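丸型チェアとクッションについてのよくある質問

丸型チェア「Liapis」をお使いの方、これから借りようか迷っている方から届く質問をまとめました。カタログの文句をそのまま繰り返しても役に立たないと思いますので、確かめられていないことは確かめられていないと書いてあります。

座面や背もたれに白っぽい筋があります。傷ですか。

ほとんどの場合、毛が寝ているだけです。ベルベットの生地は毛の向きで明るさが変わるので、手をついた所、物を立てかけた所、人が寄りかかった所に筋や跡が出ます。背もたれの上のふちは特に出やすい場所です。手のひらで毛並みと逆になでて色が変わるようなら、毛の向きの問題と考えてください。なでても変わらず、地の織り目が見えているときは擦り切れを疑います。

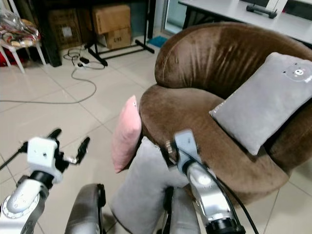

背もたれの上部に毛の寝た筋が出た、茶色の丸型チェア

「跡がつかないベルベット」という商品もあるようですが。

見かけますが、当方ではまだ納得できる現物に出会っていません。毛足が短ければ目立ちにくい、色が薄ければ見えにくい、という程度の差はあります。まったく跡がつかないと書いてある商品は、どういう条件で試したのかを販売元に聞いてみてください。返事が「通常の使用で」だけなら、何も言っていないのと同じです。

毛並みは元に戻りますか。

戻ることもあれば、戻らないこともあります。まず柔らかいブラシで一方向に、力を入れずにとかします。それで足りなければ、スチームアイロンを生地に触れさせずに浮かせて蒸気だけを当て、乾く前にもう一度とかします。いきなり正面でやらず、座面の裏側に近い所で試してください。化繊か綿かで蒸気への反応がかなり違い、品質表示のタグが取れている椅子では当方にも判断がつきません。

専用スプレーは買ったほうがいいですか。

Conixの起毛用スプレーについての問い合わせが一番多いので、この製品に限って答えます。使った面と、水で軽く湿らせてブラシをかけた面を並べて見比べましたが、15分後には違いが分かりませんでした。香りはつきます。香りにお金を払うつもりなら止めませんが、毛並みのために買うものとしてはおすすめしかねます。なお、比べたのは椅子1脚だけです。厳密な試験とは呼べませんので、その分は割り引いて読んでください。

背もたれに縦のひだが寄っています。不良品でしょうか。

丸い背に布を沿わせる張り方では、ひだを寄せて仕上げることがよくあります。等間隔に近く、縫い目の所で止まっていれば仕様と見てよいでしょう。斜めに走るしわや、座るたびに位置が変わるたるみは別の話で、中の詰め物がずれている可能性があります。ひだの谷にはほこりがたまり、色が濃く見えるのが陰なのか汚れなのか区別しにくいので、細いノズルで一度吸ってから判断してください。

クッションは何個置くのが正解ですか。

正解はありません。インテリア記事では奇数がよいとされがちですが、根拠が書いてあるのを見たことがありません。この椅子は背が深く回り込んでいるため、大きいクッションを2つ入れると座る場所が浅くなります。灰色の長方形を背の片側に斜めに置き、小さい桃色をもう片側の手前に、という置き方は見た目はまとまりますが、座る人は結局どれかをどけることになります。飾るための配置と座るための配置は分けて考えたほうが無難です。

どけたクッションはどこに置けばいいですか。

椅子の前に立てかける方が多いようです。手軽ですが、床に接する面は当然汚れますし、立ち上がるときに足が当たります。床がタイルなら滑って倒れることもあります。短い時間なら構いませんが、定位置にするのはやめて、棚か別の椅子に移してください。
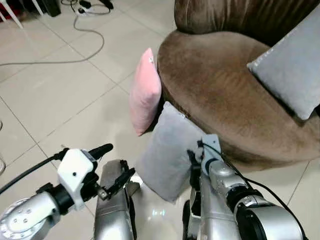 Jullik 什器管理課 貸出家具係

床に延びたコードが椅子の近くを通っています。そのままで大丈夫ですか。

踏む、つまずく、椅子の台座に噛ませる、の3つが心配です。延長コードを床にゆるく這わせておくと、椅子を少し動かしただけで位置が変わります。壁沿いに寄せるか、コードカバーをかぶせてください。貼るだけで固定できるというクリップは、つやのあるタイルなら確かによくつきますが、はがすときに糊が残ったという連絡もいただいています。電源タップの上にクッションが落ちてかぶさる配置は避けてください。

クッションは洗えますか。

カバーが外せるものは、タグの表示に従ってください。小さい白いタグが角に近い縫い目に出ているものもあります。読めない、または切り取ってある場合は、手洗いできるとは考えないでください。「丸洗い可」と箱に書いてあっても、乾かし方まで書いていない商品が多く、中綿が偏ってからの相談は毎年5月に増えます。絵柄の入ったものは裏返して、その部分をこすらないように。

中材がへたってきました。Groltiseckの入れ替え用中材は使えますか。

大きさが合えば使えます。広告にある「へたり知らず」は信じていません。当方の控室で使い始めて7週で角が痩せました。ただ、値段を考えれば悪い品ではなく、消耗品だと割り切るなら選択肢に入ります。ふちに細いパイピングのあるカバーは、中材が小さいと縁だけが立って貧相に見えるので、カバーの実寸を測ってから注文してください。

丸い椅子は場所を取らないと聞きました。

角がないので小さく見える、というだけのことだと思います。背が丸い椅子は壁にぴったりつけても両脇に三角の隙間が残り、そこは掃除もしにくく、物も置けません。四角い椅子と幅が同じなら、部屋の中で使えなくなる面積はたいして変わらないはずです。

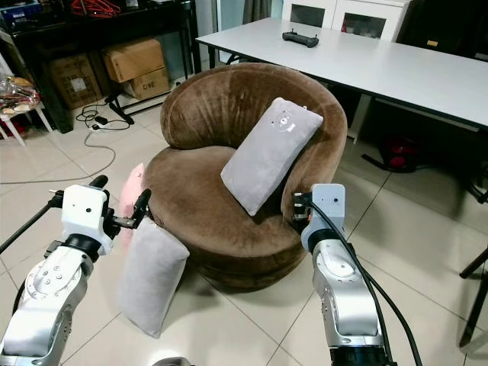 テーブルの近くに置く場合は、椅子の後ろを人が通れるかどうかも先に見てください。深く座る椅子なので、食事や書き物の高さには向きません。テーブルとの組み合わせを売りにした広告もありますが、試しに座って肘がどこに来るかを確かめれば、たいてい自分で答えが出ます。隣に置いて飲み物を取る程度の使い方なら問題はないでしょう。

回転するタイプとしないタイプ、どちらが長持ちしますか。

公平に比べた資料を持っていません。部品が増えれば壊れる所も増える、とは言えますが、固定式の椅子を無理にひねって床を傷める人もいます。当方の修理記録では直近の13件のうち、回転部に関するものが7件でした。もっとも、貸し出している数自体が回転式のほうが多いので、この数字から回転式は弱いと読むのは早すぎます。

きしむ音がします。油を差してよいですか。

先に台座の下をのぞいて、髪の毛や糸くずが巻き込まれていないか見てください。油を差すと一時は静かになりますが、ほこりを呼びますし、生地についた油じみは毛のある布ではまず取れません。動画サイトの「一滴で解決」を真似た椅子が戻ってきたこともあります。音の出る場所が分からないまま差すのはやめてください。

掃除機は直接かけても平気ですか。

布用の平たいノズルで、吸引を弱にすれば構いません。回転ブラシつきのヘッドは使わないでください。毛が一方向に強く引かれて、かえって帯のような跡が残ります。床に使ったヘッドをそのまま座面に当てるのも、きれいにしているつもりで砂を運んでいるようなものです。

返却のときにクッションが足りないとどうなりますか。

足りない分の実費をいただきます。お持ちのクッションと混ざってしまい、どれが貸出品か分からなくなる例が多いので、受け取ったときに色と形を控えておいてください。連絡は返却予定日の10日前までにお願いします。似た色の別の品で埋めて返された場合、縫い目を見れば分かります。

跡や毛並みの乱れで弁償になりますか。

なりません。起毛の生地を貸している以上、跡は出るものとして扱っています。対象になるのは、破れ、焦げ、落ちない染みの3種類です。染みが落ちるかどうかは、こちらで一度洗ってみてから決めます。ご自分で漂白剤を試す前にご連絡ください。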